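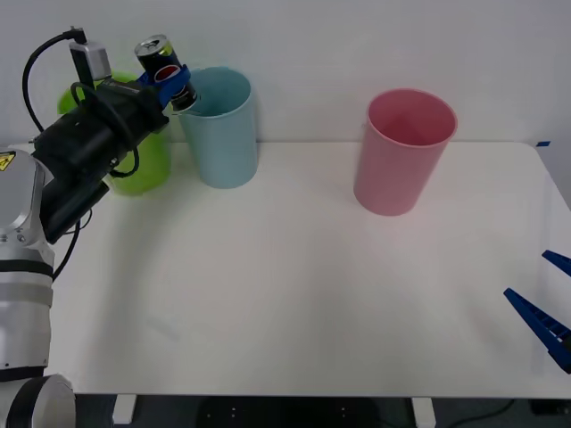
Shared workshop tips: setting up a two-arm bench for cups and cans

Oliwia Olszewski and I have been building this bench at the Corden workshop in Ostbridge since the spring, and I love it more than is sensible for something that lives on a white table. People keep asking what they'd need to copy it, so these are our notes, in no special order. Add your own at the bottom!

Get the table right first

Pick a plain top with a matt finish. We began on a glossy one and the reflections drove us mad for a fortnight (a shiny can on a shiny table is a horrible thing to find with a small camera). White in front of a white wall gives you a lovely calm background, and bright plastic cups stand out beautifully against it. Lime green, light blue and pink are easy to tell apart, both for you and for the software.

Check the legs before you bolt anything near them. If you can rock the table with one hand, an arm stopping suddenly will rock it too. A folded bit of card under the short leg worked for us until we found a proper adjustable foot in the Purkar spares box.

Mark your corners

Coloured tape is the cheapest tool we own. Put small pieces at the edges of the table, and when somebody borrows it for soldering you can line the whole lot up again in a minute or two. Press it down hard, and replace it once it starts to curl.

Cables

Leave more slack than you think. Move the arm by hand (slowly, power off) through the furthest reach you'll ever want, then fix the cable with soft ties at that length. Hard plastic ties bite into the sleeve. Our first run was 74 cm and it pulled tight every time the wrist turned over; the one we use now is 130 cm and loops about quite happily.

Fingers

Printed fingers with ribs are brilliant for drinks cans. They give a little as they close, so you can be generous with the grip and still not dent anything. Print a spare pair while you're at it, in the same colour if you're fussy like me. Wipe them with a barely damp cloth at the end of the day, and dig the dust out of the little pockets with an old toothbrush.

Start with an empty can. Please! Teresa Kaczmarczyk started with a full one and we were mopping under the Symonenko lathe until teatime.

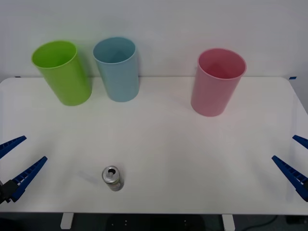
How far apart should the cups be?

Leave at least one open hand's width between the cup you're aiming for and anything you don't want knocked. Two cups side by side are fine once you're confident, but give yourself a clear one to practise on first.

Slow is quick

Set your speed low for the first week. I mean really low, so low it's a bit dull. You'll see every small mistake coming, and you can stop the arm long before it touches the rim. We had 87 practice goes written in the notebook before we turned it up at all, and I enjoyed nearly every one of them.

Aim high, then lower. Bring the can over the cup with plenty of room, pause, check it's in the middle, and only then come down. If you slide in from the side you'll tip the cup, and light plastic ones go over at the slightest nudge.

Keep the notebook on paper, too. Date, speed, which finger set, what went wrong. Oliwia draws tiny arrows in hers and I've started copying her.
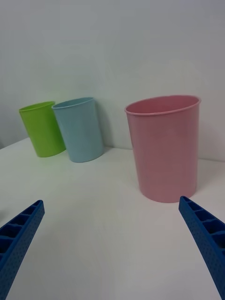

OSTBRIDGE, September

A few additions now we've had the summer to play with it.

Open the fingers wide before you drive in. It feels wasteful, but it saves a lot of bumping, especially with a big cup standing near the front.

Clean the wrist camera lens with a glasses cloth before you start fiddling with the settings. I lost a whole evening to a thumbprint.

Finger screws work loose. Check them every 7 sessions, and mark each head with a dab of paint so you can spot one that's turned.

Next job is a proper shelf for the power supplies. If anyone has a metre of decent angle iron going spare, leave it under the bandsaw with my name on.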